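Care and cleaning

Wooden Tabletops: Your Questions Answered

January

We sell and refinish wooden tables from our workshop in Drallholm, and the same questions come in every week by phone and email. The answers are collected on this page. If yours is missing, ring us any time after two on a Tuesday.

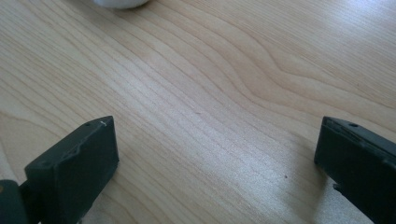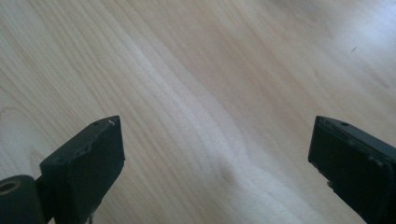 Pale wood with a wavy grain.

Danuta Szczepańska
Workshop manager, Wornex

How do I know if my table is oiled or lacquered?

Put a drop of water on a spot that doesn't show, such as the underside of the edge, and leave it for 15 minutes. On lacquer the drop will sit there and wipe off clean. On oiled wood it usually leaves a darker patch, which fades as it dries. If you bought the table from us, the finish is written on your receipt.

What should I clean it with day to day?

A soft cloth wrung out in warm water, then a dry one. For grease, add a small drop of washing-up liquid. Wipe along the grain. Please don't use scouring pads, bleach or anything sold for ovens.

Can I use spray polish?

We would rather you didn't. Many of them contain silicone, and it gets in the way if the top ever needs refinishing.

How often does an oiled top need oiling?

Twice a year for a dining table, once for a desk. We use Plaso oil in the workshop. One tin does around 2 coats on a six-seater. Put it on thinly, wait, and wipe off everything that hasn't soaked in. Lay the used cloths flat outdoors to dry before you throw them away — oily rags left in a heap can catch fire.

There is a white ring from a hot mug. Is it permanent?

Usually not. White marks tend to be moisture held in the finish, and some fade over a few days. If yours hasn't, the Ackah ring remover paste works on most lacquers. Black marks have gone into the wood itself and need sanding.

Can I sand a veneered table?

Lightly, by hand, with fine paper. Veneer is thin and a machine sander will go through it in seconds. Bring it to us if you are unsure.

Why has the colour changed where the fruit bowl stood?

Daylight. Pale woods go yellower with time and the covered part lags behind. Move the bowl and the patch will mostly even out over a few months.

What do you charge for refinishing?

Small tables and desks start at £74, including collection within the town. Larger tops are priced once we've seen them. Send the length, the width and a note of any damage.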